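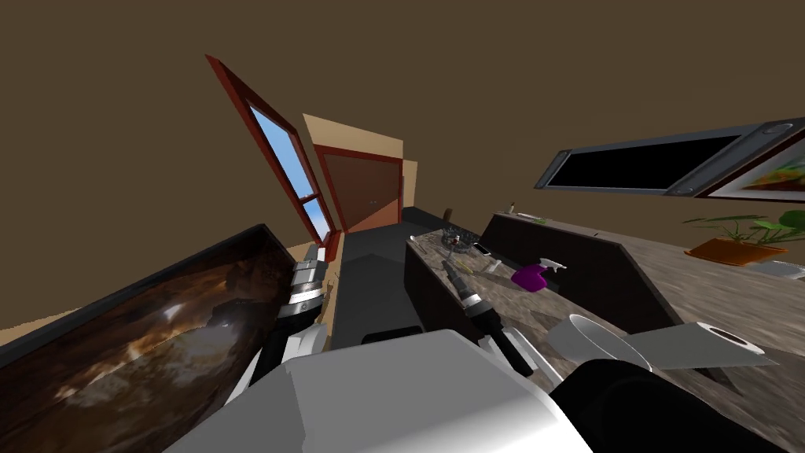 Can a robot clear up your kitchen yet?

5 min read

I asked Gearóid Coughlan the question everybody asks him, and he groaned before I'd got to the end of it. "Not yet," he said. "Next question." Then he talked for an hour and a half, so I think he'd forgiven me by the time the second pot of tea came out.

Gearóid works at Nidemell, a small firm in Ristside that writes the software side of household robots. He came to it from a catering supplier, where he spent years watching people try to get machines to stack trays, and he still talks like someone who has worked in kitchens. Everything is either "clean down" or "put away", and he thinks put away is much the harder of the two.

"Wiping is lovely," he told me. "A worktop's flat, it stays where it is, you go back and forth. But putting away means you've got to know what a thing is, how to hold it, and where it lives. My own family can't agree where the scissors live!"

Most of his team's practice goes on in a simulated kitchen – worktops, a telly on the wall, bits and bobs left out on the side. They call the whole setup Mirzaei, and the tidying program that runs inside it is Giver. (I asked about the names. He changed the subject.) In March they gave Giver 281 goes at clearing a worktop, and it finished 59 of them without dropping anything or getting stuck.

I said that sounded a bit rubbish. He laughed, thank goodness.

"It is a bit rubbish! If I hired a lad and he managed that, I'd be having a word. But you have to look at where it goes wrong. It'll do bottles all morning. Then you give it a cloth and it's all at sea. A cloth hasn't got a shape, has it? You pick it up by one corner and it's a different object."

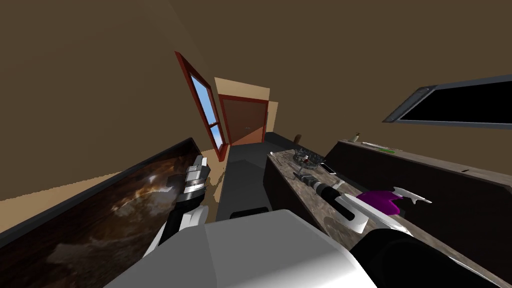

The worktop in the simulated kitchen, with a purple cloth, a flashlight and a phone among the things out on the side.

Glasses are his other headache, as being see-through makes them hard to find. And then there's the question of what counts as mess. "Is a phone on the side mess? You might be charging it. You might want it left exactly there. A person just knows, or asks, or gets shouted at."

What about shops, then? I'd assumed shelf stacking would be much the same job, but he reckons it's easier in some ways. The boxes match and everything has a label. The trouble is the customers, who wander about and put the yoghurts back with the crisps. He'd sooner see a robot doing the stockroom at night, and he thinks that's a good deal closer than anything in your house or mine.

Speed comes into it too. One of the better runs took Giver 18 minutes for a job I'd do while the kettle boiled. Gearóid isn't bothered by that. "If you're out at work, who cares? The dishwasher takes ages and you've never once complained about it." (I have, but I let it go.)

I wanted a date out of him and he wouldn't give me one. He did say he'd trust a machine to wipe down his own worktops before he turns 60, provided somebody else had moved the good glasses first. He wouldn't say how long that gives them.

And would he buy one? "For my mother, yes, tomorrow, if it could pick things up off the floor. Only that. She'd have the use of it every day."

He washed the cups by hand before I left, and I dried.

Recent items
The bread machine I gave back
Are robot mowers any good on a slope?
Self-checkouts: a reader's moan
Two weeks with a window-cleaning gadget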